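Section 4. Clearing the floor and emptying the bedside wastebasket

Zatinden Guest House Handbook, Hatow building
Revised 2020-01-30

The old version of this section promised a room could be cleared in 2 minutes. I have never seen it done, and the figure has been taken out. Allow 15 minutes for the floor, the basket and the nightstand, and don't trust anyone who tells you the vacuum will pick up what you miss.

What you need

One roll of liners, the size printed on the supply closet door. The Vurkurley liners come in boxes of 100 and are sold as "one size fits all baskets." They don't. On a wide round rim they slide down as soon as anything heavy goes in, so fold them over as described in step 7.
One bag for trash and one for recycling.
A dry cloth.

4.1 Floor first

1. Turn on the lamp and the ceiling light. Carpet in this color hides crumbs very well.

2. Start at the door and work toward the nightstand. Pick up bottles, wrappers and paper by hand.

3. Check each bottle before it goes in the recycling bag. If there is liquid in it, empty it in the bathroom sink and put the cap back on. A clear bottle lying flat can look empty when it isn't.

CAUTION: Do not step over a bottle on the floor meaning to come back for it. They roll.

4. Look behind the basket and in the open space at the bottom of the nightstand. Guests miss the basket more often than they hit it, whatever the welcome card says about keeping things tidy.

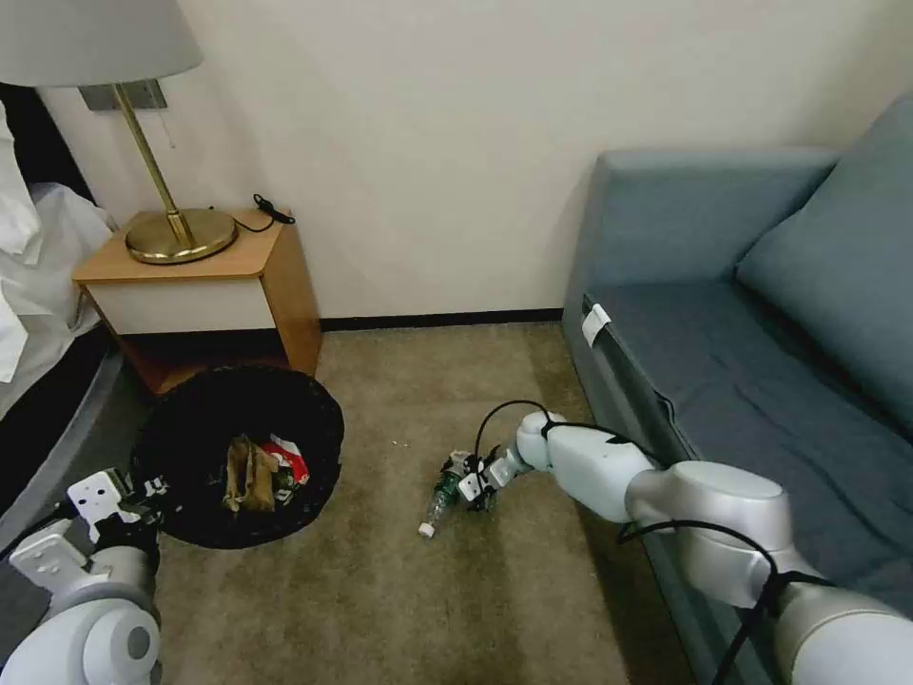
4.2 The wastebasket

5. Look before you lift. Paper bags are the ones to watch: a crumpled bag may be empty, or it may have half a sandwich and a set of car keys in it. Squeeze it gently from the outside. Don't reach inside.

6. Gather the liner at the rim, twist once and lift straight up. If it sticks, let some air in down the side. Pulling harder only tears the liner, and then you are cleaning the basket too.

7. Put in a new liner and fold a wide cuff over the rim. The Amarasinghe clip rings in the supply closet are supposed to hold it in place. Use them if you like – I have found the cuff works just as well without.

NOTE: The cleaning supplier says a basket can go several days between liners if it is "lightly used." Ignore this. Change the liner whenever there is food packaging in it, even one snack wrapper.

4.3 The nightstand

8. Lift the lamp by its pole, close to the base, and wipe under it. Never lift it by the shade.

9. Wipe the wood top and the drawer front with the dry cloth. The spray polish we used to order left streaks on both and has not been reordered.

10. Open the drawer. Anything inside that isn't ours goes to the front desk with the room number on it.

4.4 Last check

11. Stand at the door and look across the carpet at a low angle. Pick up any specks you can see, then vacuum. Bits of paper often stay put after two passes, so use your fingers.

12. Set the basket back in front of the nightstand, clear of the drawer, and turn off the lights.

For stains on the carpet, go to Section 5.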